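December 28, 2025

Endham workshop. Heating off since the 23rd, nine degrees on the wall thermometer when I got in. Put the fan heater on under the bench and left the glue bottles next to it for an hour before touching anything.

Main job was the hide glue against liquid glue question for the Lumanlan chairs. Clotilde wants an answer before we order, and the joints we made up before the break have now had their full time in clamps. Same beech for all of them, same tenon, cut on the same machine setting. Set A is hot hide glue, fresh batch. Set B is the liquid hide glue out of the bottle. Set C is the same liquid glue but the tenons were sized first with a thinned coat and left to dry.

Took the clamps off A and B. Squeeze-out on A is hard and snaps off clean with a chisel. On B it still takes a fingernail mark in the thick places, mostly at the bottom shoulder where it pooled. I don't like that after so many days, though the cold won't have helped. C I left alone, as Miloslav only clamped those on the last afternoon.

Pull test on the lever rig. Load goes on the end of the arm, read off the spring scale, rail held in the vice with leather both sides. First A joint went at 851 newtons, wood failure on the mortise cheek, glue line intact. Second A joint I stopped when the rail started to turn in the vice. Not a valid result, don't put it in the table. Need better jaws or a dowel through the rail.

First B joint let go well below that and came apart along the glue line, with a shiny patch across most of one face. Starved or never properly wetted, can't tell which. I forgot to zero the scale before that one so the number is no use, only the way it broke. Kept both halves in a bag marked B1, on the shelf over the sink.

Stopped testing there. No point using up joints until the vice is sorted.

Rest of the morning on the glue pot. The thermostat is reading high again. Veronika's note from March says it was out by 2 degrees then and she marked the dial to suit. It's worse now. Checked it with the probe and wrote the new marks on tape over hers. If someone has time, the sensor wants replacing and not more tape. Made up a small batch for next week, 200 g dry to the usual water, soaking in the fridge with a lid on. Please don't throw it out, it is meant to look like that.

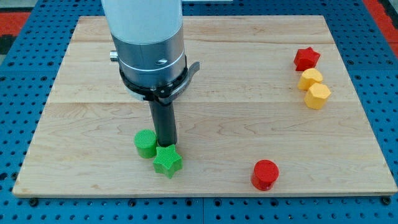

*Light board and blocks on the blue pegboard table.*

Moisture readings on the beech stack by the door: top boards fine, bottom two noticeably wetter than the rest. They are sitting nearly on the concrete. Lifted the whole stack onto thicker bearers and turned the bottom boards over. Aileen had pencilled the old readings on the ends, so I put mine underneath in red. The offcuts for the test pieces all came from the top of the stack, so the results should stand.

Staton delivery note was on the mat. They have sent the wrong veneer tape, gummed without holes, and we asked for perforated. Not opened, box is on the side by the kettle. Angelica placed the order so I'll leave her to ring them.

Sharpened the 15 mm mortise chisel, which had a nick near the left corner. Took a good while to grind out, roughly half an hour with cooling. The Zuveck stone is dished in the middle and needs flattening before anyone does a plane iron on it.

To do:

- dowel hole through the test rails, then redo A2
- unclamp C, leave a day, then pull
- repeat B with the bottle properly warmed, and zero the scale first
- ask Clotilde whether the chair seats will be near a radiator, as that matters more for the choice than the pull numbers
- new sensor for glue pot
- flatten stone

Heater off at the wall, fridge left on.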